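Simulated trials are cheap, and that is why household robots need stricter rules for them. At Trernar we ran 108 kitchen tasks last June, and 19 had no written definition of "done". A bottle lying in a cabinet compartment passed under one reading and failed under the other.

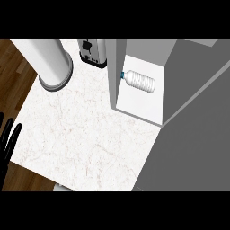 Who should write the pass rule? Someone outside the team that trains the controller, and before the first run.

The Bromeo guideline leaves this to the developer – a mistake, in my view. Developers change the rule when the scores look poor, often without meaning to. Two plain requirements would fix most of it: publish the end state for each task, and keep every failed run on file. Tessier already does both. Ritow does the second, and its reports are easier to check for it. The next draft should make them compulsory.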